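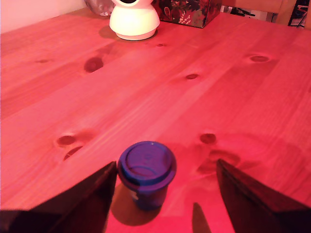

Search posts
Home Explore Lists Bookmarks Profile

Ha-neul Kwak
27 January 2022

ok so I finished the crossing to Evovthorpe last night and I have a LOT of feelings about long-distance walking, sorry in advance, mute me if you need to

The whole route is 669 miles if you start at Moura like I did. Took me two winters and one very soggy March, in pieces, whenever I could get the days off

First thing - I packed like a fool. Two sweaters, a hardback (a hardback!!), a full-size bottle of shampoo. I mailed most of it home from the second town and the postage cost more than the shampoo

Everybody asks about the boots so fine, the boots. I wore through one pair and the second pair gave me blisters for 4 days and then never again. I don't know why. I changed socks, I changed laces, I changed back

The stretch out of Moura is flat and kind of dull and I loved it. You walk along the canal, you say hi to the herons, you eat your sandwich at ten in the morning like a kid on a field trip

Then you hit the Barkomov hills and it's 3000 feet of climbing before lunch. I sat down on a wall at the top and ate an entire sleeve of crackers without putting my pack down

There's a stone chapel up there with 1609 cut over the door and a bench on the side away from the wind. Best bench on the trail, I will fight anyone on this

Couple of people in my replies want to know if Raltunia is worth the detour. Yes if you need groceries, no if you're hoping for a view. The bakery shuts early and the bus back to the trail is whenever the bus feels like it

Camping or beds? Beds, mostly. I'm 41 and my hips have opinions. I did use the tent on the moor and slept great until the sheep found me

Worst day was the one before the river. Sideways rain, map turning to oatmeal, and I cried a little over a gate I couldn't get open (you lift it, THEN push)

Best day was two days later on the same river, sun out, pants rolled up, no hurry at all

Anyway I'm going to lie on the floor for a week. Gear list tomorrow if I can find where I put the notebook - it's either in the side pocket or on a bus in Raltunia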